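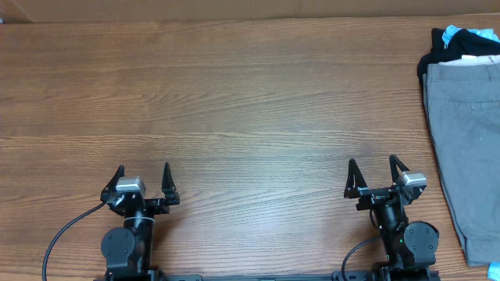

Ornside bench notes, October 2026

The big table is finally where I want it, and before I start on the dark cloths I'm writing down what I did to set it up, because I know full well I'll have forgotten by December. It's been shifted along so the long side faces whoever is folding, which sounds like nothing but means I've stopped walking round the end every time I want to turn something over. It also means the grain runs left to right in front of you, and I've started using it as a ruler. Lay your first edge along a line, bring the other edge down to meet it, and if you've gone skew you see it straight away. I was going to put tape down for this. Now I'm not going to bother, the tape only lifts anyway and then you get glue on the navy and have to listen to Tapio.

Still to do on the table: the left-hand front leg wants a felt pad. It rocks if you lean. I put a bit of card under it, which lasted until I swept.

So, cloths. The question from last time was whether the darks and greys can go through the same fold, and then stack together in the one box, or whether they need separate ones. Irfan says the same, obviously the same, why would you make two. Tapio says separate, and he's the one who has to unpack them at the other end, so I'm inclined to listen to him even when he goes on a bit. What I wanted to find out was how each one behaves when it starts off properly scrunched, straight out of a bag, and not from a nice flat start like we did for the first lot. Nobody's washing comes out of the bag flat!

First go was the dark one. I tipped it out and left it exactly as it fell. Then I tried Irfan's way, which is find a corner, any corner, and drag. It's quick when it works. The trouble with dark cloth is that I can't find the corner. Everything between the folds goes to pure black and I end up patting at it like someone looking for their glasses. Three goes and I'd pulled up the middle twice.

Tapio's way is to get hold of the long outside edge first and never mind the corners, they'll turn up. I have to admit (he'll be reading this, hello Tapio) that it suits the dark stuff much better.

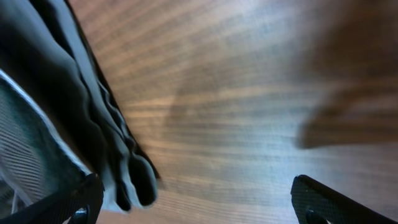 The reason is that the outside edge is the one bit you can always see, dark against the lighter wood, even when the rest is a heap. So you find that, run your hand down it till you come to the lumpy end, and open the lump out towards you. The corner's generally in there. I did it like this for the rest of the session and only had to start again once, when I'd got a pocket of lining and thought it was the hem.

The mesh is another matter. I do not like the mesh. It catches on everything, it slides out from under whatever you put on top of it, and if you leave it next to the dark cloth it somehow works its way underneath. I've put it down for a go on its own next time. My guess is that it wants rolling and not folding at all, but I haven't tried it, so that's a guess and nothing more.

Light. I keep moaning about this so I'll moan in writing. There's a glare patch that lands on the table and bleaches the grain out, and that spoils the whole ruler idea if you happen to be working in it. It was worse with the lamp on the bracket turned down. Turning the lamp up to face the ceiling softened it a good deal and I've left it that way. Please don't put it back! If somebody really needs it down for hand sewing, use the small clip lamp, it's in the drawer with the chalk.

Second go, middle of the table, everything brought in from the sides so there's space to open the cloth out both ways. I'd been working too close to the front before, out of habit, and half of it kept going over the edge and taking the rest with it.

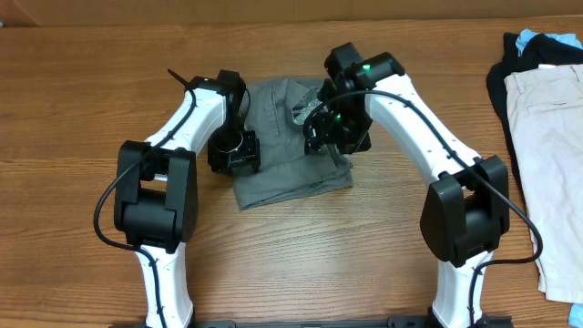
Second go. Light and dark bands in the grain, good for lining up an edge.

Much better. I should have done that from the start. With the cloth further in, the weight of it sits on the table and stays there, and you can do the first long fold in one movement if you're not too timid about it. Being timid is what makes the wrinkle down the middle. I went slowly and carefully on the first few and every one of those had a wrinkle; then the kettle went and I did one in a hurry and it was perfect. Make of that what you like.

The fold I've settled on, for the record:

Outside edge to outside edge, lined up on the grain.
Smooth from the fold outwards with the flat of the hand, not the fingertips.
In half again the same way.
Then the short ends in, one over the other, and turn it so the last fold faces the wall.

That last bit is for stacking. If the folds face you, the pile opens like a fan and slides. If they face away it sits. Irfan reckons this is superstition and has asked me to do a pile each way and leave them overnight. Fair enough, I will.

Sizes. Done this way the grey one comes out at 21 cm across and the Dauda box is 20 inside, which is exactly the kind of thing that makes me want to lie down on the floor. It'll go in, because it's cloth and it squashes, but it bows up at the edge and you can't get the lid flat. Either we fold a fraction tighter on the last turn or we go up a box. I'd rather fold tighter. The next Dauda up is enormous and we'd be posting air.

A stack of 14 is the most I'd trust in one box whichever way we go. I tried more and the lid had opinions.

Rameline have sent the sample card, by the way, and there are two greys on it I can't tell apart indoors. I took it out to the yard and one's slightly greener. We want the other one. I've put a pencil tick on the back of it. If you're ordering, order the ticked one, and if you can't find the tick come and ask, don't go by eye.

The Flurkolus lint roller is down to the cardboard. It was very good while it lasted and I'd get the same again, though somebody (not me) had been using it on the chair. The dark cloths need rolling before they're folded, not after. I did one after and all I managed was to push the fluff into the creases.

Last thing I did was sort the table out by colour, greys to the left and darks to the right, with the middle left clear for whatever's being done at that moment. It's such an obvious arrangement that I'm a bit embarrassed to be pleased with it. I'd been keeping the lot in a single heap and picking through.
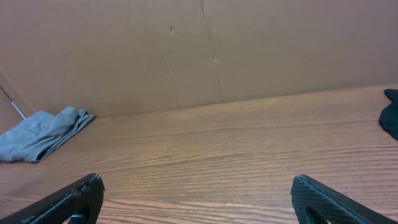
Grey folded on the left, the navy-black one just showing on the right, cardboard behind.

The cardboard at the back stays up. It's plain and it's tan and it does what I want, it gives you something calm to look at behind the cloth instead of the shelf with all the thread on it, and it stops things going down the back. Mostly. I'd like a taller piece at the window end if a big box comes in, so please nobody flatten anything large without shouting first.

Tapio came by while I was finishing and refolded one of the greys. He didn't say anything, he just refolded it. I've had a look at his next to mine and his short ends meet in the middle instead of overlapping, so it's flatter but it comes undone when you pick it up by the side. For a box that never gets shaken about his would be nicer. For the post I'd keep the overlap. We can argue about it over the next batch.

For next time:
mesh, rolled, on its own
felt pad for the leg
two piles overnight, folds out and folds in, for Irfan
try the tighter last turn and measure it again against the Dauda box
lint roller
find out who has my good chalk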